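Melham Technical College
Automation Equipment Plan: Gallery

The college intends to replace the grippers in its teaching laboratory before December. Tyra Sjögren is preparing the budget request.

Bench work

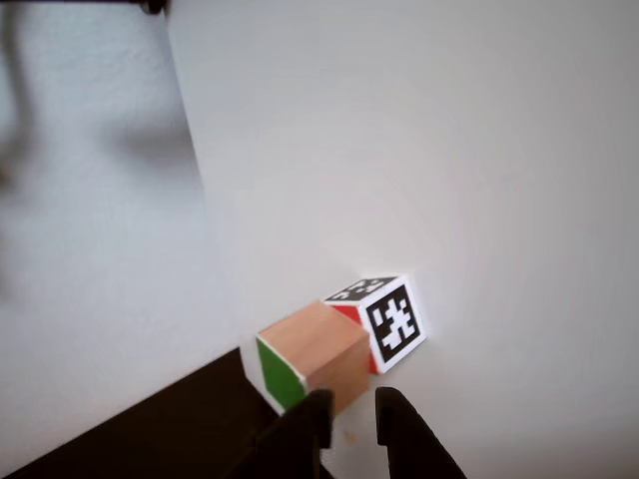

Two small wooden cubes at the gripper fingers, one with printed markers. Tasks of this size set the requirement for finger width.

Costs
A sum of 3000 pounds is set aside for fingers and spares. Quotations from Stamer and Valtonen are due by 28th August.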